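2 min read

Tuesday, late. Feet hurt. Cimach open day today, out past the Dranon depot, bus 28 and then a walk I hadn't planned on. Got there at 13 minutes past, tour already moving, stuck a visitor badge on my coat and ran.

First hall all arms. Big ones, behind glass, lifting crates. Loud. Kids loved it, I wanted coffee. Curedar had a stand with a sorting belt that stopped twice while I was there — man very cheerful about it both times. Raffle ticket 1228, won nothing.

Second room much better. The hand-held grippers, the ones people carry around at home to teach the machines how we pick things up. Got to try one. Heavier than it looks! Dropped a plum, then a lemon, then got the lemon onto the dish and was stupidly proud. Wrist hurts now too. Asked how they pick the jobs and the woman said whatever is in teh house, fruit, socks, cups. Grapes are the hard ones apparently, you squeeze and off they go.

Took the handout home, it's on the fridge.
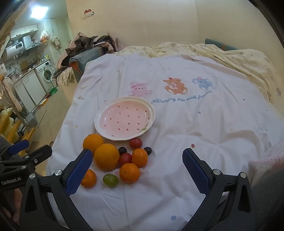

Fruit and a pink plate on the bed, gripper open.

Want that duvet. Bunny, bear, elephant — "enjoy life with friends".

Kauppinen talk was full so I skipped it, ate a roll outside insted. Must ring about the boiler tomorow. Bed.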